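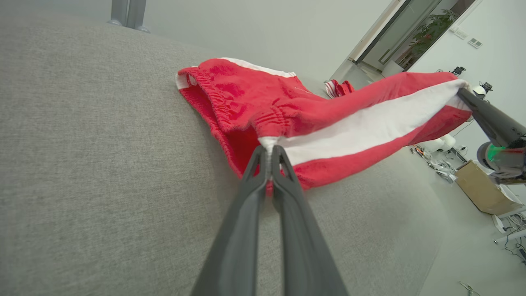
Red shorts, white side stripe, on the sofa cushion.

Notebook – route testing, Pundach hill walk
December, started writing 6:40 am

Second go at the Pundach page for the guide. Last version had the walk starting from the bus stop, which is wrong, it starts behind the bakery, across the footbridge and then left at the trough. Lower stairs have 216 steps by my clicker. The sign at the bottom says 200. Going with mine but want someone to recount before it goes up.

Left the square 7:15, at the chapel terrace 8:02 incl. a stop for water. Tap on the second landing works, tap on the third does not. Put both on the map.

Top lookout is 650 m on the board. Haze over the valley until nearly ten so the "go at sunrise" line from the old draft should come out, or at least be softened. Afternoon light was much better, colour in the river and you can see Vullska clearly with the two church towers.

Funicular: 18 seats, goes when full or on the half hour. Driver says it's shut at lunch in winter. Check with the office, the timetable on the door is last summer's.
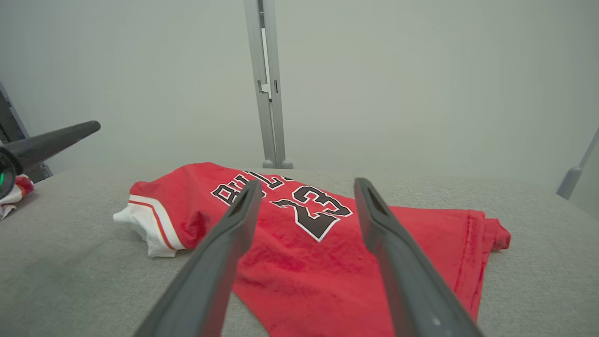 Packing list for the page needs a rewrite. The old one reads like we're sending people up a glacier. It's stairs and a paved path, then gravel for the last bit. Light layers, something windproof for the top, proper soles. Cotton is fine on the lower half but you'll be clammy by the chapel, so suggest a sleeveless top as the bottom layer, any old basketball jersey would do, a red one with a big black 23 on it is as good as anything from the outdoor shop and easy to spot on the switchbacks. Spare socks. Coins for the toilets, they don't take cards. Skip the bit about poles.

Food: Vasiliauskas, the café just below the terrace, is still the best bet. Bean soup, rye bread, a plum cake that sells out early. Opens at nine not eight as we have it. The kiosk at the top had only crisps and warm pop. Prices up on both, I've pencilled them on the back of the old printout, need typing in.

Stayed at the Triltasine guest house. Clean, hot shower, thin walls, breakfast from 7 but they'll leave a tray out if you ask the night before. Worth adding under "staying over". Parking is round the back and very tight, anything larger than a hatchback should use the lot by the river.

Wrong turn to flag – after the fourth shrine the path forks and the marker is behind a hedge. Went right, lost twenty-odd minutes, ended up in somebody's orchard. Go LEFT. Needs a picutre of the fork.

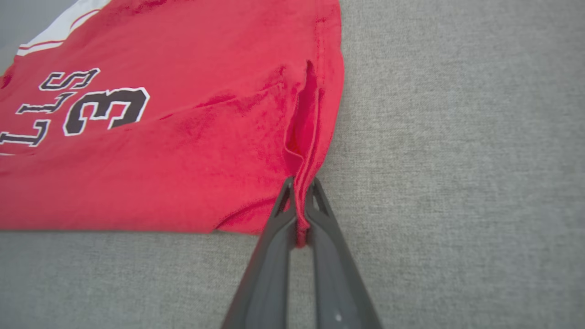
Still to do
– recount lower stairs
– funicular winter hours, phone the office
– redraw map w/ both taps and the fork
– type up café prices
– fix Vasiliauskas opening time
– check if the Vullska bus still conects with the last car down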